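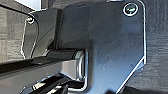 Oltetti home tasks project: progress report to the Petville fund

Period covered: up to the end of October

Summary

The work is on schedule, with one part behind. We have recorded 880 demonstrations of the robot handling soft items on and near seating, against the number agreed in the plan. Of these, 300 were made by holding the arms and moving them through the task. The rest were made by remote control. The part that is behind is the checking of recordings, and the reasons are set out further down.

Where the work is done

We moved out of the lab in the spring and now record in the break area at the Harnero office. The lab had one bench and one kind of light, and the trained arm did poorly anywhere else. In the break area the robot works at the turquoise sofas, with the kitchen counter and the tables behind. Staff still use the room at lunch, so sessions run from 8 until 11.30 in the morning and start again at 2.

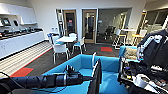

Reading time: 2 minutes

Two ways of showing a task

Moving the arms by hand is quick to learn. A new operator can give a usable demonstration within the first session. The drawback is that the operator's own arms get into the head camera's view, and the recording then contains something the robot will never see when it works alone. We keep these recordings for the reaching part of each task and trim the rest.

Remote control is slower to learn and more tiring. Operators stop for a rest every half hour. The recordings are cleaner, though, and they are the ones we now use for grasping and lifting. The hardest thing to pass on by remote control is how firmly to grip. Operators have no feel for the cloth, so they tend to close the gripper too far and pull the item flat before lifting it.

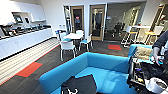 We tried a fix for this in the second half of the period. The Sjöberg hand controller was set to stiffen as the gripper closes, and operators were asked to pause before each lift. With both changes in place, 81 per cent of remote demonstrations passed our check first time. The earlier figure is not directly comparable, as the check itself was made stricter – we will re-mark a batch of the old recordings to get a fair one.

Problems

Checking is behind because every recording has to be watched through once at normal speed. We had planned for one person on this and it needs two. The wrist camera also had to be refitted after it worked loose, and the recordings from that morning have been set aside. We have not yet decided whether they can be used.

Spending is within budget. The move to Harnero cost less than planned and we would like to put the difference towards checking.

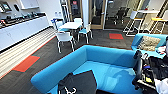 Next period

Train on the full set and test on items the robot has not been shown.

Add four new tasks, starting with putting a cushion back against the sofa.

Clear the backlog of unchecked recordings before any new ones are made by hand.

We ask the fund to agree the change in spending by the end of November, so that the second checker can start with the new tasks.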